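Tags: retail tenants, lease renewals, high street

To the list,

Thank you to everyone who wrote after my message in September. I promised to come back when we had the answer from the landlord, and now we have it, so I try to put it in order.

For those who are new: our company Flerklow has shops for household linen and curtains. The lease in the Trustitz centre ends next spring. The landlord is Visser, and they offered us a renewal with the same basic rent but with a higher service charge and no right to leave early. In the same week the second large clothing chain told them it will close its unit on the upper floor.

On 3/11/24 we received their new paper. The service charge would be 3,757 per quarter, and for this they include cleaning, security and the Christmas lights. The break clause is now possible, but only after two years and only if we pay back the contribution to the shop fitting. I have put the old lease and the new paper together and read them line by line, which took me two evenings. 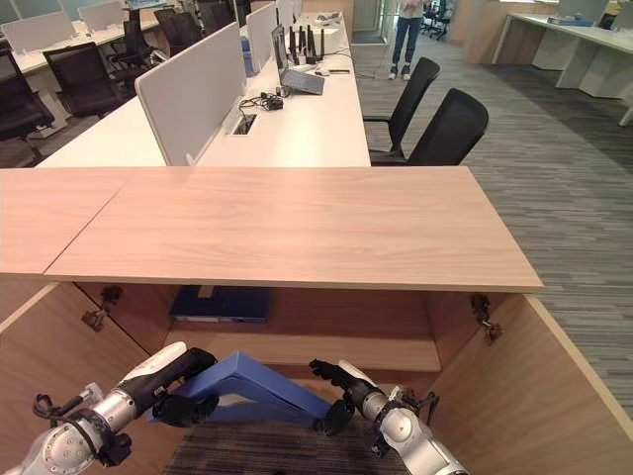
Cabinet with blue binder.

What I find difficult is the clause on empty units. Our unit has 267 square metres and we pay by area. If the big units upstairs stay empty, the costs of the common parts are divided between the tenants who remain. I asked if there is an upper limit. The reply was friendly but it did not contain a number.

I also asked for the visitor counts, entrance by entrance. They are collected with the Clokader system, and in the old lease we have the right to see them once a year. In the new paper this sentence is missing. Perhaps it is only forgotten, but I would like to have it back before we sign.
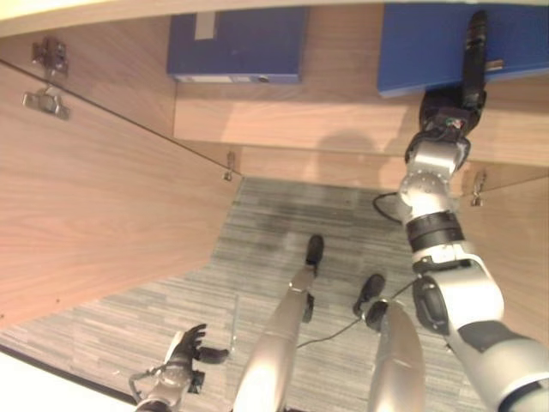 On the list, one member wrote:

> We were in the same position and asked for a rent linked to turnover, with a low minimum. They refused at first, then agreed when the unit next to us was given up. I would not discuss the service charge alone. Put everything on one page and let them choose what they can give.

I thank you for this, it is good advice, and I have started such a page. My worry is the turnover rent itself. We sell many curtains which are measured in the shop but paid on the website, and I do not know on which side this money is counted. Has somebody a wording for this which was accepted by a landlord? Even a short paragraph would help me.
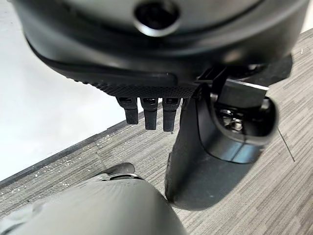 Close view from the gripper.

The second question is about the fitting contribution. Is it normal that it must be paid back in full, or does the amount go down each year? In our old lease it went down, but that was signed in better times for the landlords.

We must answer before the end of the month. I will read all replies, also the ones sent to me directly.

With kind regards from Flerklow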